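We use cookies to remember your settings. Accept | Manage

5 min read

Setting up the tidy-up routine on your Toment arm

Can a machine pick up after your kids yet? Kind of. I've lived with mine for a while and it's good at soft toys, slow at blocks and hopeless with socks. So start with soft toys.

1. Clear the mat, then put down one toy.
2. Open the Moya app and choose Pick Up > Soft Items.
3. Set the grip to 2. I tried 4 and it squeezed way too hard for my liking.
4. Press Teach and steer the open fingers down over the toy's body — the fat part, never an ear or a paw.
5. Save the spot and let it try by itself.

Note: Face-down toys are fine. I leave mine however they land, or it's no test at all.

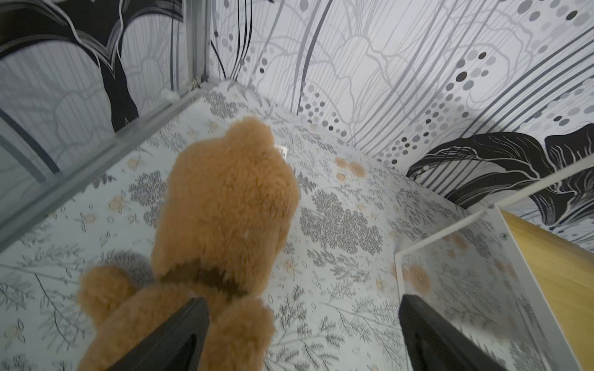 Step 4: fingers low over the bear, clear of the ear and the ribbon.

CAUTION: Keep hands and pets out of reach while the arm is moving. If it stalls, hit Stop and wait 30 seconds before you touch anything.

If it misses over and over, redo step 4 a bit lower. I still do that more than I'd like, and by hand I'd be done already!

Related
Costeser bins: which size fits?
Folding towels with the Josadlow add-on
Cleaning the finger pads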